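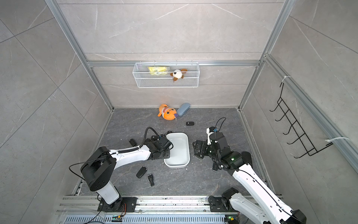 A mesh basket against grey marble-patterned tiles, with a small plush toy inside.

About Bodside

Bodside is a community swimming school, and we love getting people into the water! Harpreet Grewal started it with one hired lane, a bag of floats and six very nervous grown-ups who had never put their faces under. Most of them now swim with us every week, and two have gone on to teach.

These days we run lessons for babies, children and adults in 16 groups, with something going on from breakfast time until nine at night. More than 600 people swim with us each week. The beginners' classes are still our favourites (please don't tell the squad swimmers). There's nothing quite like the face of somebody who has just done their first width, and it makes no difference if they're five or seventy-five.

How we teach

Groups are small and the teacher is in the water with you until you're happy on your own. We start with floating and breathing out, and we stay there for as long as it takes. Strokes come later. Carter Simard looks after the adult programme and came to swimming late himself – he learned at 41, so he remembers very clearly what the deep end looks like from the steps.

We don't do badges for every little thing, but we do have Hao, our end-of-term gala, named after the boy who won the first one wearing his goggles upside down. Families bring cake, the relay teams are picked out of a hat and the noise is tremendous. The next one is in December.

Beyond the lessons

Every summer we swim for charity, and last year we managed 4000 lengths between us. We also hold free water safety mornings for local schools, and a quiet session with the music off and the lights low for anyone who finds a busy pool too much.

Want to come and have a look? Pop in during any beginners' class, sit on the side with a cup of tea and ask us whatever you like. We'd love to meet you!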